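We use cookies to make this website work and to understand how our readers use it. By continuing to read you accept our cookie policy. Accept / Settings

Mekdes Wako returns to the big screen with "Stavela", and this time she also directs

By Judit Pap

When I meet Mekdes Wako it is ten in the morning and she has already been in the editing room for three hours. She comes down to the café on the ground floor with a thick notebook and a scarf around her neck, and she asks the waiter for tea with a lot of ginger. She has a cold, she explains, and she cannot afford to lose her voice, as she must record some lines again in the afternoon.

Most people know her as Inspector Dara from the television series "Zurkent", which ran for four seasons and made her face familiar to persons who had never before watched a crime story to the end. After the last season she disappeared for a while. There was talk that she had left acting, and there was also talk of a quarrel with the producers. She smiles when I mention it.

"There was no quarrel. I was tired and I wanted to sleep in my own bed. I also wanted to write, and on a series you do not write, you learn lines. Four years I learned lines in the car, in the bath, at my sister's wedding. When it finished I did not open a script for eight months."

What she did open was a box of letters. They belonged to an aunt who had worked as a seamstress in a small theatre, and they became the beginning of "Stavela", her first film as a director. She plays the main part as well. The film tells of a costume maker who comes to a provincial town for one season and stays for twenty years, and the title is the name of the theatre where she works.

"My aunt wrote very badly about feelings and very well about buttons," says Wako. "There is one letter where I know that her heart is broken, and she writes two pages about a lining that does not sit properly. I read it and I thought, this is a part I want to play. Then I thought, who will write it? So I began."

The first version of the script was far too long. She gave it to Ezekiel Ridgeway, who had been one of the writers on "Zurkent", and he returned it with nearly half of the pages turned down at the corner. They worked together on it for a winter, mainly in his kitchen. I ask if it was difficult to let another person into such a private story.

"The first week, yes. I defended everything. Ezekiel asked me why the mother comes to visit and I said, because she came. He said that this is a reason for life but it is no reason for a film. I was angry and went home. On the bus I took the mother out, and the scene after it was immediately better. I did not tell him for two days."

Ridgeway, whom I reached later by telephone, remembers it somewhat differently. According to him it was the brother who was taken out, and the mother only went in the editing. But he agrees about the anger. "Mekdes argues like someone who is going to win, and then she rings you at midnight and says you were right about page forty," he told me. "I kept my phone in another room by the end of it."

The money came slowly. Three companies read the script and said kind words. The fourth was Hestadetti, a small production house that until now has been known for documentaries, and it agreed on the condition that the film would be no longer than 90 minutes and that the shooting would be finished before the summer. Wako accepted both. She admits that she had no clear idea how hard the first condition would be.

"I believed that ninety minutes was a great deal of time. In the series we had fifty minutes and I always thought, if only we had a bit more. Now I have my ninety and I sit up there and I cut seconds. Seconds! Yesterday we took away a woman who was drinking a glass of water. She drank it beautifully, I wrote to her to apologise."

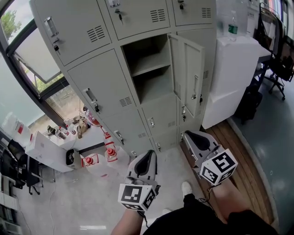
Metal lockers with keys in the doors.

The film was shot in Mellor, where an old playhouse with a proper fly tower was standing without use. Wako had seen it years before, when she was touring with a student company, and she had never forgotten the staircase. The crew had the building for six weeks. The heating worked in one part only, so the order of the scenes was decided partly by the weather, and on the coldest mornings they filmed only what took place in coats.

For the large scene in the middle of the film, the opening night, the production looked for people from the town to sit in the audience. An announcement was put in the local paper and on the door of the library, and 2000 people wrote to say they would like to come. The hall cannot take so many. Wako says that choosing was the most unpleasant task of the whole work, and that in the end she passed it on to her assistant and stayed away from the room.

"And those who came were wonderful. They had found clothes from their grandmothers. One gentleman brought opera glasses and he used them, although he sat in the second row. I asked them to applaud for a play they had not seen, again and again, from nine in the morning. At four o'clock they were still applauding as if somebody had just sung."

The second important role, the theatre's manager, is played by Hollis Holloway. He is seventy-one years old and has mostly worked on the stage, and many viewers will probably see him for the first time. The two had never met before the reading. Wako had wanted a more famous name, and she says this openly, and she says that Holloway knows it too.

"He knew he was the third choice. He came in, he sat down, and he said, 'I understand the other gentlemen are busy.' Then he read the scene with the account books, where he tells her there is no money for the new season. He read it so quietly that we all leaned forward. After that I did not want the other gentlemen any more."

I ask how it feels to act and to direct on the same day, when one is in almost every scene. She thinks about this for some time and turns her cup.

"It is not so romantic as people think. You do the scene, then you run to the monitor in your costume, and the costume has a corset. So I could not sit down. For six weeks I watched my film standing. And you see your own face and you must be cold with it, you must say, this is not good, she is doing too much with the eyebrows. I said 'she' all the time. The crew laughed about this, but it helped me."

For the moments when she could not judge her own work she had Lucyna Wieczorek, the director of photography. They agreed on a system before the shooting started. If Wieczorek took off her glasses after a take, it should be done again. If she kept them on, they went further. Nothing was said aloud in front of the others.

"There was a morning when she took them off eleven times," says Wako. "After this I asked her kindly if she had perhaps something in her eye. She said no."

Wieczorek has also given the film its look, which is rather dark, with much light from lamps and windows and very little from above. In the first minutes I was shown, one must get used to it. After that I found that I was looking more attentively at hands and at cloth, and I suppose this was the intention. The costumes are nearly a character themselves. The dress which the heroine makes for the last act has 3898 glass beads, and they were all put on by hand by the costume department. Wako knows the figure by heart, because it is also a line in the script, and the department insisted that the line should be true.

"I wrote the number from nowhere, in Ezekiel's kitchen. I thought it sounded nice. Then the head of costume came to me and she asked, is this number final? I said yes, why? I should have asked more carefully why."

The tea is finished and somebody from the editing room has already looked twice around the door. I have time for a few more questions. Will there be a new season of "Zurkent", as the fans are hoping? She shakes her head. She has been asked, and she has said that she would read it if it was written, but so far she has received nothing. She would like to see Inspector Dara a little older and in another job. Perhaps a baker, she says, and I cannot tell whether she is serious.

And would she direct again? There is an idea, a smaller one, with three persons and one house, and she will not be in it. Ridgeway has got the first twenty pages on his table. She has not told Hestadetti about it yet, so they will learn it from this article.

The family has not seen the film. Her aunt died before the script was finished, but two cousins are coming to the first screening, and of them Wako is more afraid than of the critics. One of the cousins sews. "She will look at how I hold the needle," she says. "I practised for a whole spring and I still hold it like a pencil."

"Stavela" will have its first screening in Mellor in May, in the same hall where it was shot, and it will come to other cinemas after that. The dates for these have not been announced yet.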